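# 3장. 작업대 읽기: 바닥면과 불빛

도구 이야기는 2장에서 끝. 이제 책상이다. 칼을 아무리 잘 갈아도 밑에 깔린 면이 나쁘면 선이 흔들리고, 불이 나쁘면 흔들린 줄도 모른다. 이 장은 짧다. 대신 실습이 많으니 연필부터 준비할 것.

**이 장에서 할 일**

- 깔개의 상태를 눈과 손끝으로 살피고 기록한다
- 스탠드 위치를 정하고 그림자 방향을 그려 본다
- 전선 정리
- 작업 일지 첫 장 쓰기 (양식은 263쪽)

**새로 나오는 말:** 깔개, 눌린 자국, 번짐, 옆빛, 받침, 목

## 3.1 깔개에 남는 것들

작업대 위에 까는 것은 무엇이든 깔개라고 부르기로 한다. 종이, 얇은 폼, 고무판, 헌 달력 뒷면. 이름이야 공방마다 다르다. Zirkus 공방에서는 "바탕"이라고 하고, 설아영 선생은 그냥 "밑장"이라고 쓴다. 이 책에서는 깔개. 색은 흰색을 권한다. 때가 잘 타서 싫다는 학생이 해마다 있는데, 바로 그 때를 보려고 흰색을 쓰는 거다. 짙은 깔개에서는 물감 한 방울이 떨어져도 모르고 지나가고, 그 위에 완성품을 엎어 놓고, 그다음은 말 안 해도 알 것이다. 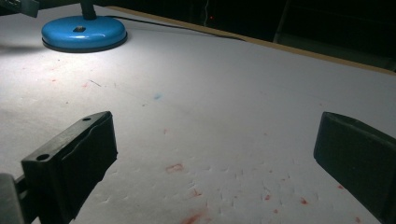
깔개를 볼 때는 자국과 얼룩을 따로 적는다. 섞어 적지 말 것. 자국은 면의 높낮이가 달라진 것이고 얼룩은 색이 달라진 것이다. 짧고 얕은 활 모양으로 팬 자국이 듬성듬성 줄을 이루면 일지에는 "눌린 자국, 활 모양, 흩어짐"이라고 쓴다. 그 옆의 불그스름한 점이나 분홍빛으로 휘어진 줄은 "번짐, 붉은색" 칸으로. 무엇이 묻었는지는 모르면 모른다고 쓴다. 짐작을 사실처럼 쓰면 않된다. 물감인지 잉크인지 녹물인지, 색만 보고 단정한 일지가 제일 골치 아프다.

손끝 검사도 같이. 눈을 감고 손가락을 한쪽에서 반대쪽으로 천천히 민다. 걸리는 데가 있으면 연필로 작게 동그라미. 얇은 종이를 놓고 선을 그을 자리에 동그라미가 겹치면 깔개를 돌리거나 뒤집는다. 그래도 걸리면 새것으로. 아깝다고 버티지 말자. Ziltier 깔개지 한 장이 456원이다. 망친 도안 한 장 값보다 싸다.

> **메모.** 교체한 깔개는 바로 버리지 말고 뒷면에 교체한 달만 적어 둔다. 4월, 이런 식으로. 3.4절 실습에서 다시 쓴다.

## 3.2 불을 어디에 둘 것인가

천장등만으로는 부족하다. 천장등은 면을 고르게 밝히지만 얕은 자국은 오히려 지워 버린다. 옆에서 낮게 오는 빛, 즉 **옆빛**이 있어야 팬 곳에 그림자가 생긴다. 오른손잡이는 왼쪽 위, 왼손잡이는 오른쪽 위. 손 그림자가 선 위로 떨어지지 않는 자리다.

스탠드 고르는 법은 길게 안 쓴다. 받침이 넓적할 것. 목이 원하는 각도에서 멈춰 줄 것. 스위치가 받침에 있으면 손이 덜 움직인다. 상표는 상관없고, 수업에서 Cluleck 것을 쓰는 반도 있고 집에서 쓰던 걸 들고 오는 반도 있다. 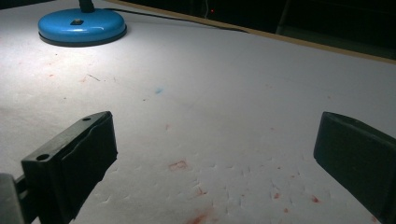 *그림 3-2. 흰 작업면의 왼쪽 위에 둔 파란 받침 스탠드. 검은 전선은 받침 뒤에서 나와 작업면 뒤쪽을 비스듬히 지난다.*

전선은 뒤로. 무조건 뒤로. 앞이나 옆으로 돌리면 자를 밀 때 걸리고, 걸리면 스탠드가 따라온다. 길이가 남으면 느슨하게 한 번 접어 끈으로 묶되 꽉 조이지는 않는다. 팔꿈치가 닿는 범위 안에 전선이 있는지 앉은 자세에서 확인. 선 자세로 확인하고 괜찮다고 하는 학생이 많은데 앉으면 팔꿈치 높이가 달라진다. 꼭 앉아서.

작업면 가장자리도 봐 두자. 깔개가 책상보다 작으면 끝에 띠처럼 책상이 드러난다. 드러나도 된다. 다만 깔개 끝과 책상 사이에 턱이 지면 긴 자가 들뜬다. 긴 자를 쓸 날에는 턱을 테이프로 눌러 두거나 자 전체를 깔개 안에 넣는다.

## 3.3 목과 받침

스탠드의 목에는 크게 두 가지가 있다. 관절로 꺾이는 것, 그리고 주름관으로 휘는 것. 주름관은 아무 방향으로나 휘니까 편한데, 밑동을 억지로 꺾으면 오래 못 간다. 가운데쯤을 잡고 조금씩, 다른 손은 받침 위에. 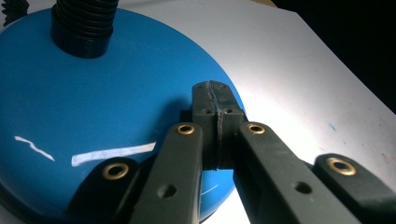
받침에 손을 얹은 채로 각도를 바꾸고, 손을 뗀 뒤 잠깐 기다린다. 목이 슬금슬금 내려오면 각도가 무리라는 뜻. 조금 세워서 다시. 내려오지 않으면 그 자리에서 받침 둘레를 깔개에 연필로 그려 둔다. 다음 시간에 같은 자리에 놓으려면 이 선이 필요하다. 원지우 조교 반은 몇일 지나면 선이 흐려진다고 색연필을 쓴다. 그것도 좋다.

광택이 있는 받침은 빛을 되쏜다. 천장등이 받침 위에 하얗게 맺혀서 눈이 자꾸 그리로 간다. 해결은 간단. 앉은 자리에서 안 보일 만큼 받침을 돌리거나 밀거나, 아니면 무광 천을 한 장 덮는다. 전구 가까이에는 천을 대지 말 것. 받침에만.

### 시작 전 점검

1. 깔개를 손끝으로 한 번 훑었다
2. 자국과 번짐을 다른 칸에 적었다
3. 빛이 쓰는 손의 반대쪽에서 온다
4. 전선이 뒤로 나가 있다 (앉아서 확인)
5. 받침 둘레를 표시했다

### 실습 3-가

둘이 한 조. 한 사람이 자기 깔개를 보고 글로만 적는다. 그림 금지. 다른 사람은 그 글만 읽고 빈 종이에 자국과 얼룩의 자리를 옮겨 그린다. 다 그리면 깔개 옆에 놓고 비교. 어긋난 곳은 글의 어느 낱말 때문인지 밑줄을 긋고 고쳐 쓴다. "조금 위", "저쪽" 같은 말이 주로 걸린다. 목요일 반은 천장등을 끄고 스탠드만 켠 채로 한 번 더 한다.

준비물: 쓰던 깔개, 빈 종이, 연필, 스탠드. 지우개는 나중에. 3.4절로 넘어가기 전에 일지를 조교에게 보여 주고 확인 칸에 서명을 받는다.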